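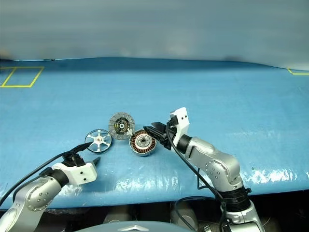 About Lonar

We're a small software company. We write the control, perception and planning code for two-arm assembly cells, motors mostly. We don't build arms, we don't sell arms. People bring their own and we make them useful.

Started by Ilona Szabó and Géza Barta in a rented room with 2 desks and one very loud compressor. Ilona does planning and most of the customer calls. Géza does perception, and the build server when it falls over.

What we make

Gita – the planner. Takes a parts list and an order of work, gives back motions for both arms that keep out of each others way. Rotor cover, disc, stator, whatever is on the table. Replans when a part isn't where it should be.

Sipos – perception. Part poses from the head camera. Shiny metal on a glossy blue cover is hard, glare everywhere, so that's what we test on. Taped zones on the table mark pick and place areas and Sipos reads those too.

Clisora – logging and replay. Every joint, every image, one timeline. Started as an internal tool, customers kept asking for it. Now it has 1,592 regression runs in it and a proper manual (nearly finished).
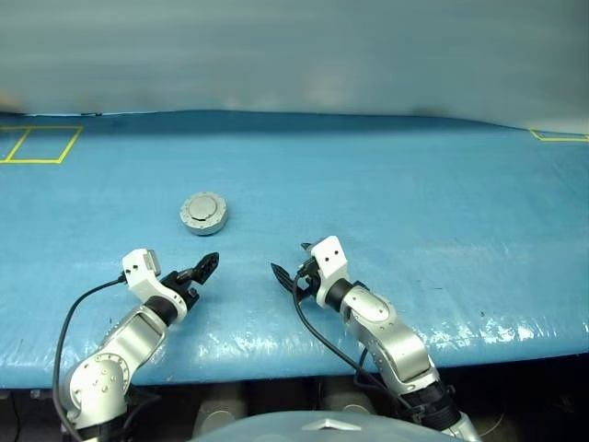 Working with us

Send a parts list and the arm model. We'll come back with questions, probably a lot of them. A first trial takes some 42 days from parts arriving to a planner you can run yourself. Source for the drivers is included, planner is licenced per cell.

No sales team – mail goes to Ilona or Géza direct. Next intake is July.

Page last updated 17/03/2022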